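Un mes con el kit de dos brazos de Vekamside

En julio me llegó el kit de dos brazos que vende Vekamside y ya tengo opinión. El montaje me llevó dos tardes. Lo peor fueron los cables: la guía les dedica media página y hay que dejarles holgura en cada articulación – yo lo aprendí tarde. La calibración, en cambio, va sola.

Lo tengo recogiendo platos. De los 100 intentos de la última tanda completó 81, casi todos los fallos al agarrar el borde. Cuiping Bai, que usa el mismo kit en Kikville, me recomendó bajar la velocidad de cierre y mejoró algo.

El soporte contesta en un día. Para aprender me parece buena compra; para un taller, esperaría a la próxima versión.

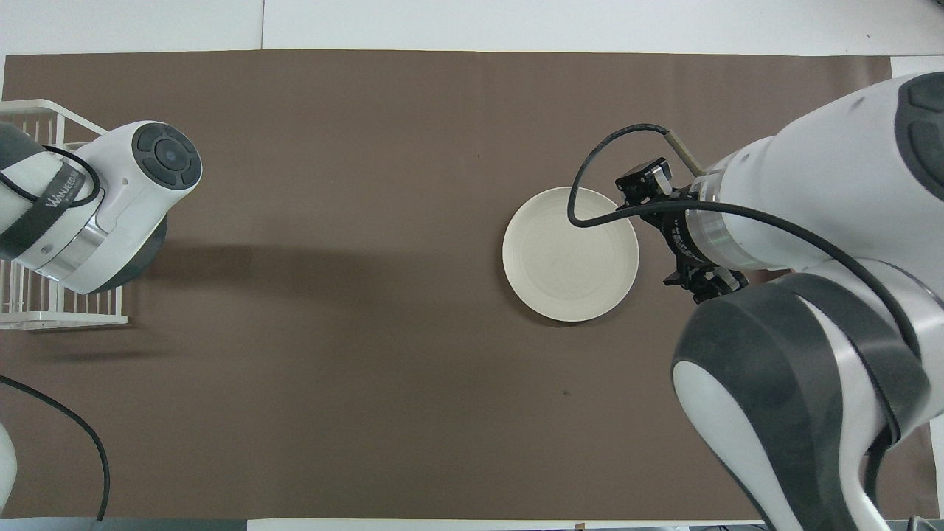 La pinza del brazo derecho, junto al borde del plato.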